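Werkstattbuch, August
Anstriche / Leinöl, Fortsetzung

Morgens als erstes die Probebretter vom letzten Durchgang angeschaut. Reihe mit dem Plosteck-Öl immer noch klebrig, Fingerabdruck bleibt stehen. Reihe mit dem alten Öl aus dem Kanister griffest, an den Kanten sogar schon schleifbar. Gleiches Holz, gleiche Schichtdicke (na ja, so gleich wie man mit dem Pinsel halt wird), gleicher Platz im Regal. Muss also am Öl liegen oder am Sikkativ. Tippe auf Sikkativ, Dose stand den Winter über in der Kälte, unten hat sich was abgesetzt, habs nicht ordentlich aufgerührt. Selber schuld.

Luftfeuchte beim Reinkommen 58 %. Zu viel für Öl, aber was will man machen. Fenster zum Hof erst auf, dann wieder zu wegen Staub, nebenan wird der Putz runtergeschlagen. Alles mit Folie abgehängt, trotzdem Körner im Anstrich. Den Laden vom Jaunzems-Haus, Nordseite unten, nochmal angeschliffen. Geht vom Zeitplan ab.

Neuer Ansatz gelber Ocker. Pigment vorher trocken durchs feine Sieb, dann mit wenig Öl zur Paste und über Nacht stehen lassen. 12 Stunden sollten es schon sein, sonst reibt man sich tot und hat trotzdem Nester drin. Die Paste von gestern war nach dem Stehen deutlich geschmeidiger. Auf der Platte angerieben, kleine Portionen. Wer große Portionen nimmt, schiebt nur Brei hin und her. Läufer hat unten eine Macke, macht Riefen, muss plan geschliffen werden!! Steht seit Ewigkeiten auf der Liste.

Öl auf 60 Grad im Wasserbad, nicht drüber. Beim vorigen Mal direkt auf die Platte gestellt und dann telefoniert, das hat man gerochen bis in den Flur. Warmes Öl zieht im Altholz besser ein, vor allem am Hirnholz unten an den Rahmen, wo die Läden alle durch sind. Zweimal satt auf Hirnholz, Überstand nach einer Weile mit Lappen abnehmen. Lappen danach AUSGEBREITET in den Hof hängen oder in den Blecheimer mit Wasser. Hab wieder einen zusammengeknüllten unter der Bank gefunden. Leute, die Dinger zünden von selber.

Farbton: Die Besitzer wollen das Gelb "wie früher". Unter dem Grün vom Laden ist tatsächlich eine gelbe Schicht, Freilegung mit dem Skalpell hinter dem Beschlag, da hat keine Sonne hingekommen. Ocker pur zu stumpf, zu braun. Mit etwas Titangelb wird es frischer, aber sofort kippt es ins Grünliche, sobald Schatten drauf fällt. Am Fenster prima, unter der Lampe hinten scheußlich. Also Muster immer draussen beurteilen und zwar am Haus, nicht im Hof.
Zugabe Zinkweiß probiert: deckt besser, wird aber kreidig im Ton. Weglassen oder nur im Voranstrich. Messerspitze Siena gebrannt nimmt das Grün raus. Das ist bisher das beste Muster, Brett hinten mit Bleistift "Iseline" beschriftet, so heißt das Haus bei denen in der Familie.

Glanz: frisch natürlich zu speckig. Die Besitzer erschrecken da jedesmal. Ölfarbe wird draußen von allein matter, dauert halt. Nicht mit Mattierungsmittel anfangen, hatten wir, gab Wolken.

Beschläge: Kloben und Bänder abgenommen, Rost mit der Drahtbürste runter, das Atow-Schutzöl drauf, abwischen, liegen lassen. Eine Schraube abgerissen, natürlich die ganz unten. Ausbohren, Loch mit Eiche ausdübeln. Die Bänder sind in Kreide nummeriert und die Nummern verschmieren beim Ölen, also Zettel mit Draht dran. Hätte man vorher wissen können.

Kitt: Rest im Glas hat Haut, drunter noch gut. Mit Kreide nachgeknetet. Fürs nächste Fenster frisch ansetzen.

Offen:
Sikkativ neu bestellen, altes entsorgen (nicht in den Ausguss)
Läufer planschleifen
Folie an der Hoftür doppelt
Muster Ocker/Siena am Haus zeigen, bei bedecktem Himmel UND bei Sonne
Hirnholz am großen Laden nochmal prüfen, eventuell 2 mm nachschneiden
klebrige Reihe weiter beobachten, nicht wegwerfen
Pinsel aus dem Ölbad, die breiten stehen auf den Borsten und werden krumm

Abends nochmal gedrückt: Plosteck-Reihe unverändert. Die Bretter jetzt auf die Südseite gestellt, Licht hilft mehr als Wärme. Morgen früh vor dem Anreiben ablesen und hier eintragen.

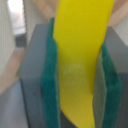 Detlef Frerichs
Werkstattleitung, Holz und Anstrich

Nachtrag: Schlüssel vom Pigmentschrank hängt jetzt innen neben der Waage. Bitte auch wieder da hin hängen.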